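Reading Company Accounts: Session 4
When an asset stops being worth what you paid

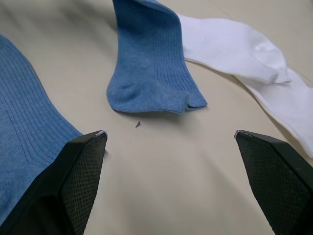

Last time we finished with Herkness buying Imrie, and a few of you stayed behind to ask where the goodwill goes afterwards. Great question, and it takes us straight into one of my favourite corners of the balance sheet!

A quick refresher. Herkness paid 100 million for Imrie. The things Imrie owned, less what it owed, were valued at 76 million on the day. The other 24 million went on to Herkness's balance sheet as goodwill: the price of the name, the staff, the customers who keep coming back, and a fair bit of hope.

Under the international standards goodwill isn't written down a little each year the way a van or an oven is. It sits there at its full amount and gets tested at least once a year. The test asks what the business could bring in, either by being sold (after the costs of selling) or by being kept and run. Take the higher of the two. That's the recoverable amount. If it's lower than the figure in the books, the difference is an impairment and goes through the profit and loss account as a cost.

Working it through
Carrying amount of Imrie, goodwill included: 100 million
Value if sold, after costs: 71 million
Value if kept and run: 82 million
Recoverable amount: 82 million (the higher one, please!)
Impairment: 18 million
Goodwill left: 6 million

Notice that the loss comes off goodwill first. Only once goodwill is down to nothing do you start on the other assets, and then in proportion to their carrying amounts.

No cash leaves the building when this happens. The cash went out on the day of the purchase. Ruaridh Swanson asked last week whether that makes an impairment harmless, and I'd love us to argue about it properly. Profit falls, net assets fall, and a lender who has set a limit on borrowing against net assets may well pick up the phone. It also tells you something about how the board shops!

One more rule to learn by heart: a goodwill impairment can never be reversed, even if Imrie has a marvellous year in 2 years' time. Impairments of other assets sometimes can.

For next session
Read the Fliro and Fluvix case sheets. Lorna Semple and Rory Menzies will present Fliro, Kimie Uchida will take Fluvix. Look for the discount rate in the notes and try nudging it up by one point. The change in the answer is startling, so bring a calculator.

Magnus Kerr
5 November 2018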